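Home | Neighbors | House & Garden | Archive | Contact

Print this page | E-mail to a friend

Untangling a lifetime of necklaces

17 April 2023

She sorts jewelry on the bed, always has, and she laughs when I ask why she doesn't use the table like everybody else. "Beads roll," she says. "On a quilt they stay put, and so do I!"

The Irkley woman started last August, when a drawer stuck and she had to empty it (all 60 years of it, she says, give or take a birthday). Most of what she wears now fits in one red box, and she knows it by heart. The garnets are for winter, and the pale blue beads come out with the first warm day.
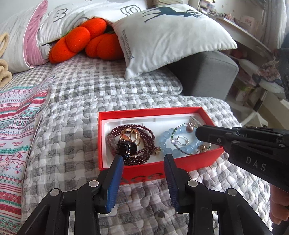 Garnet beads, pale blue beads and a few small hoops share the red box.

"People say to keep every piece in its own little bag," she tells me, pouring more coffee. "Well, then I'd forget I had it. I like to see them all in a heap and pick." For knots she uses a pin, good light and a great deal of patience, and she won't pull on a fine chain, ever.

What she doesn't wear goes to the Fodstead church sale, which raised 561 dollars last time.

Comments

My mother did hers on the bed too. Lovely piece.

Try a drop of baby oil on the knots!

Is the Fodstead sale on again this year?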